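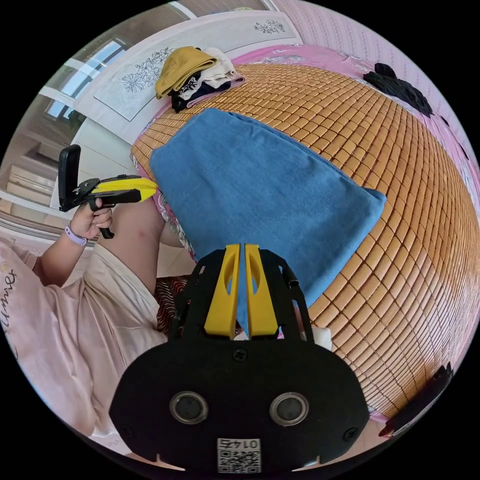

Grippers with yellow fingers, a blue towel on the bed and a pile of folded clothes.

How Does a Robot Learn to Tidy Up?

Hi, I'm Gheorghița Mihăilă, and I write software for robots. My favorite part of the job is teaching them chores. (Yes, I still have to do my own!)

You might think I type in a big list of rules, like "pick up the corner, move it 5 inches, let go." I tried that once with a program I named Trasto. It worked great on one towel. Then I plopped the same towel down a bit crooked, and poor Trasto grabbed a fistful of air.

So now we show instead of tell. A person holds a gripper in each hand and does the job with those yellow fingers. A camera on the gripper saves what it sees, and the computer works out how the gripper moved. One try from start to finish is called a demonstration, or a demo for short.

My newer program is called Milus, and Milus has studied 3,000 demos! It looks at a picture and makes a guess: where would the person's gripper go next? Then it checks the real answer. If the guess was way off, it changes some numbers inside itself and tries again. That's called training, and it takes a LOT of guesses.

Towels are tricky for a computer, by the way. A cup looks like a cup all day long, but cloth can be flat, folded or squished into a lump. Milus also has to tell the towel from the bed under it. Look at the mat in the photo, with all its little tan-orange tiles – you know right away that it isn't the towel. A computer has to learn that from lots and lots of pictures.

When Milus runs on a robot, it looks, plans a tiny move, does it, and looks again. It does this 30 times every second. If the towel slips, the next look can catch it.

Try it at home! Ask a friend to close their eyes and fold a towel using only your words. Then let them watch you do it once. Which way was easier?

More from Drorkik Kids
How Do Robots Know Where They Are?
What Is a Bug, and Why Isn't It an Insect?
Surdu the Sorting Program Gets Mixed Up
Can a Computer See Colors?

Contact us | © Drorkik Kids | Back to top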